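Beswood Class Reunion: Questions People Keep Sending Us

Answers by Nyokabi Lema, with corrections from Lesia Ostapchuk where marked. We graduated together, we still argue about the mix tape, and we are in charge of this thing.

Is this a real reunion or one of those online ones?

Real. You will have to wear pants. It runs one evening in May, doors at 6:30, in the big room at the Didenko Hall on the edge of Sakow. People who remember it as the roller rink are correct, and people who remember kissing someone there should keep it to themselves until at least 9.

I didn't graduate. Can I come?

Yes. If you sat in that cafeteria for even one semester, you've suffered enough to qualify. We have no plans to check transcripts, mostly out of concern for what we'd find in our own.

What does it cost?

It's $55 a head, which covers dinner, the DJ and the room. Bar is cash. The hall wanted 1,640 up front and got it, so please pay before you show up and not in the form of a story about your ex-husband's accountant.

How many people are coming?

We sent notes to 200 addresses. A fair number came back, including one with "moved, thank God" written on the envelope. If you know where anyone has ended up, write to Lesia. She's good at finding people, in a way I have decided not to ask about.

What should I wear?

Whatever makes you feel like you've won. If you still fit into your letter jacket, bring it, and expect to be disliked.
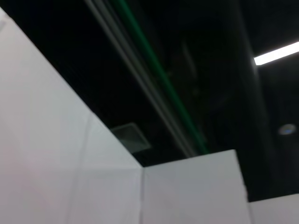
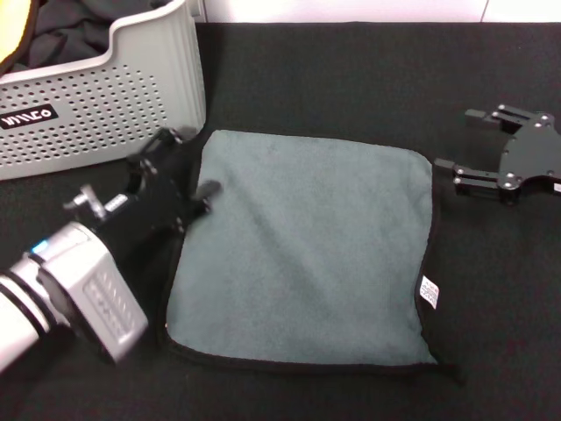 Will there be assigned tables?

No. We tried drawing up a chart and by table three it was reading like a list of old lawsuits. Sit where you like. The table by the kitchen door is for anyone who was in marching band, by their own request.

What about the music?

Nothing recorded after we left school, with one exception for Lesia's husband, who has a song. The DJ has been told that the slow ones come in pairs so that nobody can escape to the bathroom and be done with it.

(Lesia here: it's a good song.)

Can I bring my spouse, who didn't go to Beswood?

You can. Think it over first. It's four hours of hearing about a substitute teacher they never met, and then it's the drive home. Spouses pay the same as everyone else and get a name tag that says "Married In."

Is there a slide show?

There is. Send pictures to Lesia by the end of April. She'll pull anything with a perm in it if you ask nicely, but the group shot from the Pomeo trip stays, as it's the only proof we have that the bus made it.

I owe somebody an apology. Is this the place?

Probably the parking lot is the place. Keep it short. They may not remember it, and you'll need to be ready for that too.

I live 3,000 miles away. Is it worth the flight?

I can't answer that for you. I'll say that I skipped the last one over a work thing, and I couldn't tell you now what the work thing was.

Where do I stay?

The motel by the highway has been repainted. Beyond that I make no claims. Lesia has a pull-out couch and two large dogs, and the couch is already spoken for.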